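Mullico extends kitchen task collection for Sirier learning system

Mullico has completed the first phase of demonstration recording for Sirier, its learning system for single-arm manipulation. The phase produced 664 accepted demonstrations covering 58 short tasks, all performed on toy kitchen units fitted with a cooktop, sink and cupboards.

Each demonstration is driven by an operator and stored with joint positions, gripper state and a written instruction. Recordings are checked by a second person before they enter the training set. Those with a dropped object are kept in a separate group and labelled as failures.

Object positions are changed between recordings. Blocks, play food and small pans are moved by hand to places drawn from a printed list, and an operator works on one task for up to 75 minutes before changing over.

"The early recordings were too tidy," said Octavian Preda, who leads data collection at Mullico. "The pot was always in the same place, and the system learned the place. We repeated that part of the work in July with wider placement."
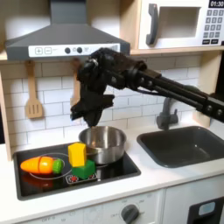
Gripper above the steel pot on a toy kitchen cooktop, with a play carrot and two blocks alongside. Photo: Mullico

The second phase will be carried out at the company's Strickland site and adds drawer and tap tasks. Enquiries about access to the recordings should be sent to the Mullico press office.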